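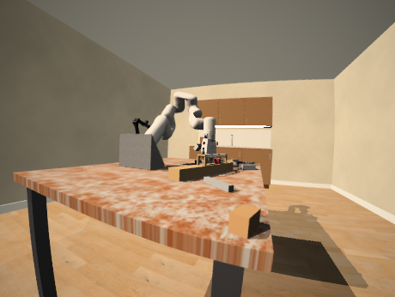 *Computer rendering: a white robotic arm above a large table.*

**Evening classes to leave Ponetti House after summer term**

Prelside, April 2018

Evening classes in Prelside will move out of Ponetti House at the end of the summer term and start again in September in the former Cordero shoe shop on Market Street, the adult college has confirmed.

The move affects 446 learners on 32 courses, from bookkeeping and basic plumbing to Spanish, dressmaking and GCSE maths. Tutors were told last week. A letter to learners is being handed out in class and will also go by post to people who have missed two sessions or more.

Ponetti House has been used for classes since the old technical school closed. The building needs a new roof and a new heating system, and the college's lease ends in July. The owner, Tistero Estates, offered a further seven years at a higher rent, with the tenant to pay for the roof. The college turned the offer down.

"We looked at it twice," said Nkrumah Adjei, head of adult learning. "The rent we could probably have managed. The roof we couldn't. We would have been putting course fees into slates for years and people would have had fewer classes to choose from."

Tistero Estates said it had no fixed plans for the building and would market it for office or community use in the autumn.

**Fewer rooms, later finish**

The Market Street premises have been empty since Cordero closed its shop there. They are on two floors, with seven teaching rooms planned and a small office by the entrance. Ponetti House has more rooms, but several on the top floor have been locked for two winters on account of damp.

To fit the courses in, some classes will start later. Most now begin at half past six. From September there will be an early session at half past five and a late one finishing at half past nine. GCSE maths and English will keep their present times, as many of the learners come straight from work and the college did not want to move them during an exam year.

Woodwork and pottery will not go to Market Street. The upper floor cannot take the weight of a kiln, and the fire officer has advised against wood dust in a building with one staircase. Pottery is likely to go to the high school, which has a kiln it uses during the day. Talks are still going on over woodwork. Learners part-way through the two-year furniture course will be allowed to finish, Mr Adjei said, though he could not yet say where.

"I know that isn't what they want to hear," he said. "I'd sooner tell them I don't have an address than give them one that changes in August."

No courses are being closed as a result of the move. Beginners' Italian and calligraphy will not run next year, but the college said that was down to low numbers and had been settled before Christmas. Places on both can be carried over to another subject.

**Parking and buses**

Parking is likely to be the main complaint. Ponetti House has its own yard, which is free to learners after six. Market Street has none. The council car park behind the old post office charges until seven, and learners on the early session will have to pay for part of their stay. The college has asked the council to bring the charging hours forward to half past five in term time. The request goes to the transport panel in July.

Bus users will be better off. Ponetti House is a ten-minute walk uphill from the nearest stop, while the town centre stops are across the road from the new building. The last bus to the eastern villages leaves at twenty to ten, which leaves a short gap after the late session. The operator has been asked whether it could leave a little later but has not yet replied.

There will be a ramp at the rear door and an accessible toilet on the ground floor. There is no lift. Any class with a learner who cannot use stairs will be timetabled downstairs, and the enrolment form will have a new question about this. At Ponetti House the ground floor rooms are reached by three steps, and a portable ramp has been used on request.

**Fees**

Course fees will stay the same for the coming year. The discount for people on certain benefits will continue, and so will payment by instalments, which was brought in last September and has been taken up mostly by learners on the longer courses. Fees for the year after have not been set.

The cost of fitting out Market Street is being met from the college's building reserve. Work on partitions and wiring is due to begin in May. The shop front will be kept, with frosted film on the lower half of the windows so that classes cannot be watched from the pavement. Shelving left behind by Cordero is to be reused in the stock room.

Tables and chairs will be moved from Ponetti House in the last week of the lease. Items not wanted will be offered first to local schools and clubs. The piano in the main hall belongs to the choral society, which is looking for somewhere else to rehearse and has asked to hear from any church or hall with a free evening and a ground floor entrance.

**Dates for learners**

Summer term classes will run at Ponetti House as planned, and the end-of-year display of work will be held there in the main hall. Enrolment for September opens in July, by post, by telephone or at the college office. Present learners will have the first two weeks to book before places are offered more widely.

An open evening at Market Street will be held once the building work is finished. Learners with questions about a particular course should speak to their tutor first. Those on the furniture course will be written to separately.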